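The rules we keep on the wall of our robot room

When I started to work with two-arm robots I thought the rules would come with the machine. Some of them do. The manual for ours is long and it tells you about voltage, payload, and how far people must stay when the arms are moving fast. But it says nothing about what to do on an ordinary afternoon, when you are tired and a toy is in the wrong basket and you want to do one more run before going home.

So we wrote our own page. It began with four lines in marker pen by Sibel Altıntaş, and now it is a full printed sheet. A reader from Skurnelville asked me in July if I could share it, and I promised to do so. I am only one person in a small team at Trindov, so please take this as our practice and not as a standard for everybody.

The work is simple to explain. The arms move small objects between baskets and a tray, and every run is recorded. We have over 2,000 runs in the set we call Yaman, and 492 of them had to be labelled again by hand last year. Most of that labour came from small habits, such as a tray turned a little, or a basket put back on the other side.

Rule one. The table has only what the task sheet names. No pens, no phone, no cup of tea. I was the worst person for the tea.

Rule two. Baskets stay at the back and the tray stays in front, square to the table. We used to put tape marks on the table, but the tape got dirty and people began to follow the dirt. Now Yuzuki Honda checks the position against a printed card at the start of each session, and whoever takes over from her does the same.
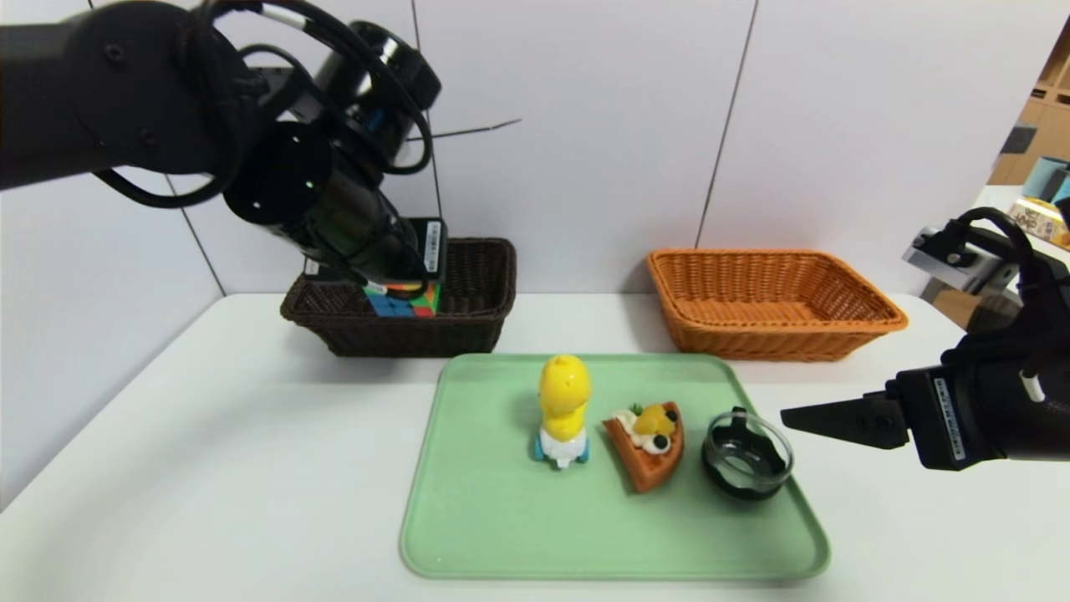

The cube at the brown basket, with three items on the tray.

Rule three. The gripper goes down into a basket from above. If an object is close to the rim, we go slowly, and we do not push the basket with the fingers to make more space. Kadir Demirtaş did not agree with this one for a long time. He said that a person pushes a basket all the time and does not think about it, so why should the robot be more polite than a person? It is a fair question. But a moved basket means that the next run begins from a different place, and then we have to write it down, and we forget to write it down.

Rule four. One arm works and the other waits, except when the task sheet says both. The waiting arm must stay open and must not be over the object that the first arm will need next. This rule cost us the most discussion. Two arms look very clever when they move together, and visitors like it, but the first time the two wrists touched I felt it in my stomach. There was no damage, only a scratch. Now we keep the speed low whenever the grippers are on the same half of the table.

Rule five is about hands – our hands, I mean. No person reaches over the table until the operator says "clear" and the other person repeats it. Both words, every time, also when you are alone with a colleague you have known for ten years. Yesenia Taipe brought this from her old job at Grorora, where they worked with much bigger machines. At the beginning I felt a little silly to say it in such a small room. I don't feel it any more.

Rule six. Cables are checked at the start and again after 90 minutes. We look at the loops near the wrists, because a loop that is fine with the arm up can become tight when the arm turns and goes low.
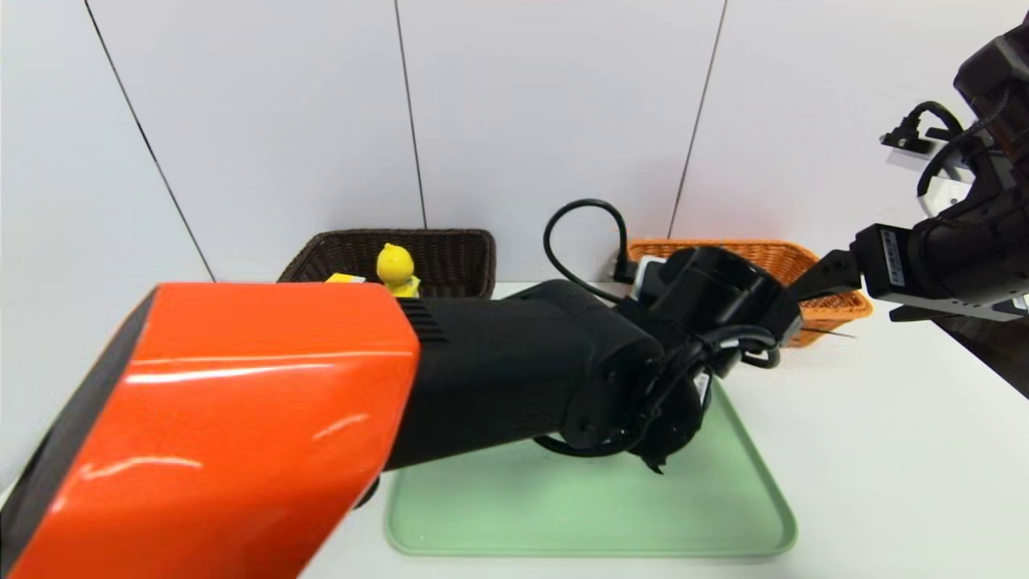
Both arms near the orange basket. Look at the cables at the wrist.

Rule seven. If something goes wrong, the run is kept. It gets a mark and one sentence in plain words, for example "dropped on tray, picked again". Before, we deleted the ugly runs, and I am a bit ashamed of that. Run 2,568 on our list is a very ugly one, and Eylül Çetinkaya still uses it when she teaches new people how to write the sentence.

There is one more rule that I would like to add, about how long one operator should sit without a break. We have not agreed on the number. I would say one hour, Kadir says two, and Sibel says it depends on the person, so this line on the sheet is still empty.

If your team has a sheet like this, I would be glad to read it. I am most curious about what you do with the waiting arm.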